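Search this notebook Search

Wednesday, March

Continued with the monitoring question for the Sárközi office. Their staff use Nelo for time logging, and the manager wants to know what it records beyond hours. I ran it on the test laptop from 9:40 until lunch. It wrote 112 log entries, and 22 of them contained window titles — also from the private browser profile. This must go in the report to Ingeborg.

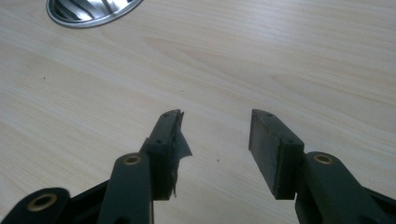
Light wood table, metal piece at upper left.

Then I compared with Flakex on the same laptop. Flakex asks for consent at first start, but the text of it is over 700 words and I doubt that many people read to the end. Idle time is counted after 89 seconds without a key press. I could not find where to change this. 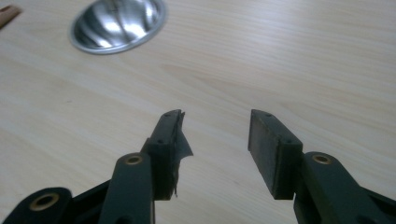 The setting is maybe only in the admin console, for which I still have no login. I wrote to Gandum support in the afternoon, no answer yet.

To do: repeat the Nelo run with window titles switched off, and check if old entries are deleted or only hidden. Ask Ingeborg Tiedemann who at Sárközi can read the logs.

Last updated: Wednesday, 16:50

Contact | Copyright Gandum | Back to top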